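Print this message | E-mail this message

Sekness Owners and Buyers list
Posted 23rd December
Subject: Re: Offer accepted on the Bunent Road house -- what next?

> Hi all, long-time reader, first post. We had our offer accepted on
> a two-bedroom over on Bunent Road, and the seller wants to close fast.
> Our agent says the shared well is "standard for the area" and we
> shouldn't fuss over it. Lot 38 is ours and the well is next door. Do we
> need anything in writing? And did anyone here pay for a separate
> septic inspection or just go with the general one?
> Thanks from the nervous new people

Congratulations, and welcome to the hill! We bought on the Mugo side a few years back with almost the same setup (well on the neighbor's lot, pipe running under the fence), so I have opinions, and you get all of them.

Yes, get it in writing. Ask the title company whether there's a recorded well agreement, and if there is, read the whole thing before you sign anything else. Ours turned out to be one page from the seventies that said the owners would "share costs fairly" and not a word about who calls the pump guy or what happens if one house sits vacant. We ended up getting a new one drawn up and recorded before closing. The seller grumbled and then paid half. I'd want yours to say how the power bill gets split, who can get to the well house and when, and what happens if somebody wants to put in a second kitchen or a pool. 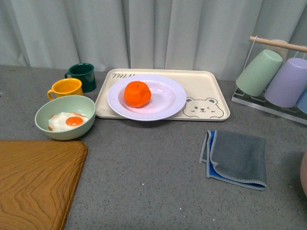

The septic question is easier. Pay for the separate one. Our general inspector ran the taps, flushed the toilets and wrote "appears functional," and that was that. The septic company dug up the lid and found a cracked baffle, and we got the repair knocked off the price. Ask them to sketch where the tank and the drain field are, too, with measurements from a corner of the house. I keep ours in the kitchen drawer, under the counter where the bear tray sits with its one mandarin on a plate, and I've pulled it out more times than the deed. The fence people wanted it, and so did the fellow who came to plant trees.

On closing fast -- I wouldn't let them rush you past the water test. The lab we used in Skevis was slow in July and may be slower over the holidays, so call now and ask what their turnaround is. If your contract has a date for inspections, have your agent get an extension signed before that date goes by. A phone call between agents doesn't count for much if things get ugly later.

One more thing, and I'm sorry to pile on. If you're getting a loan, tell your lender today that the well is shared. Ours wanted to see the recorded agreement and the test results, and they only mentioned it the week we were supposed to close (I was not gracious about it). We rented a storage unit for our furniture and slept at my sister's.

Oh, and ask the seller how old the pump and the pressure tank are. Ours had a 50 gallon tank that was on its last legs, and the neighbor had known all along and just figured the old owners had told us. Nice guy, we get along great, but I'd have liked to know!

Happy to send you a copy of our agreement with the names blacked out if that would help. Write me off-list.

-- Lot 501, Mugo side

This site uses cookies to keep you signed in to the list archive. By continuing to browse you accept our cookie policy.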